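Part-time packing bench assistant, Rerkstead

Cendden packs pantry goods into divided woven baskets for home delivery. We need one assistant for the packing room, 30 hours a week, starting in August.

Duties
Load jars and bottles into baskets according to the packing sheet. Glass goes in upright, lids checked before loading. Wipe down the tabletop between batches. Report cracked dividers or broken weave to the shift lead, Costel Kovačević.

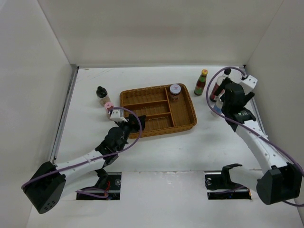
Output is nearly 400 baskets a week, and most orders use the same basket type - only the contents change. You must be able to stand for a full shift and read small print on labels. Packing experience is useful but not required. Training takes 3 days and is paid.

To apply, send a resume and two references to Maritza Muñoz at the Rerkstead office. Interviews are held on Tuesday mornings.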